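Glass door mini fridge in a back office — worth it?

nighat_r
Looking for opinions on a small glass door fridge for drinks only. Our office is 7 people and we have no kitchen. I found a used one for cheap but I keep reading that the glass ones run all the time.

ganis_2000
They do run more than a solid door. Glass doesn't insulate as well. If it's drinks only you won't notice much on the bill. Don't put milk in it.

mbautista
We have a black one at Rosales and I like it. You can see what's left without opening it, so people stand there with the door open less.

toolcrib20
Disagree. People open it anyway. We had one at my last job and it was noisy enough that we unplugged it for phone calls. Get a solid door and tape a list to the front.

mbautista
Ours is quiet. Maybe yours wasn't level?

toolcrib20
It was level.

nighat_r
How much room do you leave around it? The only spot I have is between a chair and a fan.

mbautista
Same as us. Check which way the door swings before you pick the spot. Ours opens to the right, toward the fan, and I had to shift things once already. Picture from this afternoon:
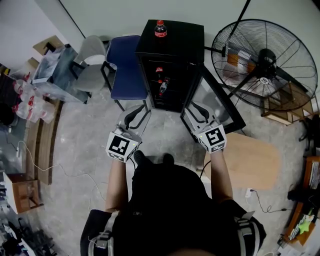

Our drinks fridge, door open, fan on the right

nighat_r
Thanks, that helps. Do you keep the big bottles on top or inside?

mbautista
Both. The top is flat so it ends up as a shelf. The water stays in its pack on the floor until there's space.

ganis_2000
I'd keep the top clear, personally. Check the manual too, some of them need air above as well as behind. And plug it straight into the wall — I wouldn't run a fridge off a power strip.

toolcrib20
Agree on the power strip. Still say solid door.

nighat_r
Going to measure the spot tonight. The seller says the door can't be reversed, so the fan may have to move.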